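행주를 접어 두는 사람이 되고 나서

나는 극세사 천을 사랑한다. 이 문장을 써 놓고 보니 조금 쑥스럽지만 다른 말이 떠오르지 않는다. 좋은 냄비도 써 봤고 날이 잘 드는 칼도 써 봤는데, 하루에 손이 제일 자주 가는 물건은 결국 싱크대 옆에 걸린 천 한 장이다. 그런데도 우리는 냄비 이야기는 밤새 하면서 천 이야기는 도무지 하지 않는다. 오늘은 그 이야기를 실컷 해 보려고 한다.

나는 식탁 닦는 일을 오래 싫어했다. 어릴 때 우리 집 행주는 언제나 젖은 채로 뭉쳐 있었고, 그걸 집어 드는 순간의 축축하고 시큼한 느낌이 싫어서 설거지는 해도 상 닦기는 동생에게 미뤘다. 독립해서는 물티슈로 버텼다. 한 장 뽑아 쓱 닦고 버리면 그만이니 얼마나 편한가! 그런데 장을 볼 때마다 물티슈가 장바구니의 절반을 차지했고, 닦고 난 나무 식탁에는 마르면서 생긴 줄무늬가 그대로 남았다. 햇빛이 옆에서 들어오는 오전이면 그 자국이 어찌나 잘 보이던지.

생각이 바뀐 건 지난 4월, 렌트베르그(Rendberg)라는 작은 공방에서 하는 원목 가구 관리 수업을 들으면서였다. 사실 오일 바르는 법을 배우러 갔다. 그런데 강사 후베르트 마르티 씨는 수업 시간의 거의 절반을 천 접는 이야기에 썼다. 처음에는 속으로 '언제 오일을 꺼내시나' 했다. 그러다 그분이 천을 반으로, 다시 반으로 접어서 한 면씩 돌려 가며 쓰는 걸 보고 완전히 빠져들었다. 두 번 접으면 손바닥만 한 면이 네 겹으로 생기고, 펼쳐 뒤집어 다시 접으면 깨끗한 면이 또 나온다. 뭉쳐 쥔 행주로는 이렇게 못 한다. 어디가 더러운지 알 수가 없으니 더러운 면으로 깨끗한 곳을 또 문지르게 된다.

게다가 접은 천은 힘이 고르게 실린다. 손가락 끝으로 꾹꾹 누르는 대신 손바닥 전체로 밀게 되고, 그러면 나뭇결을 따라 길게 한 번에 갈 수 있다. 나뭇결! 이 얘기를 빼놓을 수 없다. 밝은색 나무 상판은 결이 곧게만 가는 것 같아도 가까이서 보면 조금씩 휘고, 모였다가 다시 벌어진다. 결을 따라 닦다 보면 매일 밥 먹는 자리인데도 처음 보는 무늬가 나온다. 나는 요즘 이게 재미있어서 닦을 것도 없는 식탁을 한 번 더 닦는다.

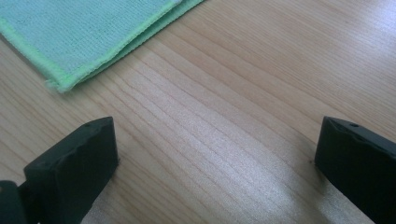
사진=글쓴이 제공

민트색에 연두색 테두리. 나는 이 조합이 참 좋다. 꿀빛 나무 위에 올려 두면 천 색이 한결 산뜻해 보이고, 접었을 때 테두리가 나란히 두 줄로 보이는 것도 괜히 기분이 좋다. 주방용품은 무채색이라야 세련되어 보인다고들 하는데 행주만큼은 반대하고 싶다. 흰 천은 얼룩 걱정에 아껴 쓰게 되고, 회색 천은 더러워져도 모르고 계속 쓰게 된다. 연한 색이라야 빨 때가 됐다는 걸 눈으로 안다.

테두리에 대해서도 할 말이 있다. 유리나 전자제품을 닦는 사람들은 박음질 없이 재단한 천을 선호한다. 실이 표면을 긁을까 봐 그런다는데, 그 말은 이해한다. 그래도 식탁에는 나는 테두리 있는 쪽이다. 빨고 나서도 모양이 덜 틀어지고, 접을 때 모서리를 맞추기가 쉽다. 모서리가 맞으면 자연히 또 접고 싶어진다. 습관이라는 게 그런 사소한 손맛에 붙어 있는 것 같다.

물론 반론도 안다. 극세사는 합성섬유이고, 빨 때마다 미세한 섬유가 빠져나온다. 렌트베르그 수업에서도 같은 반 수강생 한 분이 이 점을 짚으면서 본인은 소창만 쓴다고 하셨다. 맞는 말씀이라 나도 마음이 불편했다. 그래서 나는 새로 사들이는 대신 있는 것을 끝까지 쓰기로 했고, 식탁에서 은퇴한 천은 창틀로, 창틀에서 은퇴한 천은 현관 바닥으로 보낸다. 소창도 써 봤다. 물을 잘 먹고 삶을 수 있어서 그릇 닦기에는 정말 훌륭했다. 다만 기름기 있는 식탁에서는 내 손에는 극세사가 나았다. 둘 다 두고 쓰면 된다고 생각한다.

관리도 어렵지 않다. 나는 미지근한 물에 중성세제를 조금 풀어 30분쯤 담갔다가 손으로 주물러 빤다. 섬유유연제는 넣지 않는다. 한 번 넣어 봤다가 물을 튕겨 내는 천이 되어 버려서 얼마나 속상했는지 모른다. 삶지도 않고 건조기 고온에도 돌리지 않는다. 잘 털어서 바람 드는 데 널어 두면 금방 마르는데, 이 금방 마른다는 점이야말로 어린 시절의 그 시큼한 행주와 나를 화해시킨 결정적인 이유다.

나무 식탁이라면 물기는 꼭 짜야 한다. 마르티 씨는 천을 접어서 짜지 말고 길게 펴서 비틀어 짜라고 했다. 그렇게 짠 천으로 먼저 닦고, 마른 천을 접어 결대로 한 번 더 지나간다. 이 두 번째가 핵심이다. 나는 물티슈 시절의 줄무늬가 세제 탓인 줄만 알았는데, 마른 천으로 마무리한 뒤로는 오전 햇빛 아래에서도 자국을 찾기 힘들다. 다 합쳐서 2분이면 된다.

마지막으로, 다 닦은 천을 접어서 식탁 한쪽에 잠깐 두는 버릇에 대해 변호하고 싶다. 우리 집 식구는 왜 바로 안 치우냐고 묻는다. 하지만 반듯하게 접힌 천이 놓인 식탁은 이제 앉아도 된다는 신호 같아서, 나는 차를 끓이는 동안 일부러 그냥 둔다. 물이 끓으면 그때 가져다 빨아 넌다. 혹시 집에 뭉쳐 둔 행주가 있다면 오늘 저녁에는 두 번만 접어서 써 보시길. 그리고 소창파 여러분의 의견도 기다린다. 기름기 잡는 비법이 있다면 꼭 좀 알려 주시면 좋겠다!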